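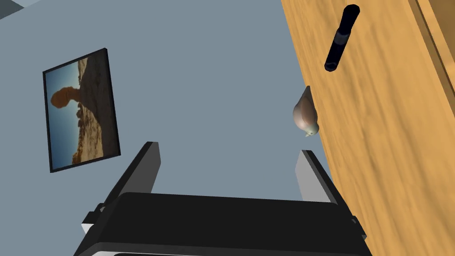

Chapter 3
Gathering Examples

I used to think the learning part was the hard part. Then I spent a February collecting demonstrations with Wagner Arruda, and I changed my mind fast!

We were building a set of pick-up examples in a simulator called Skesis – small objects, one gripper, a person steering it the whole way. We saved 348 runs and threw out 97 of them, mostly my own, where I'd dithered so long that the arm learned to dither too (Wagner still brings this up).

So before we touch any training code, we're going to talk about what makes a run worth keeping, and who gets to decide. Grab your notes from Chapter 2, you'll want the part on camera views.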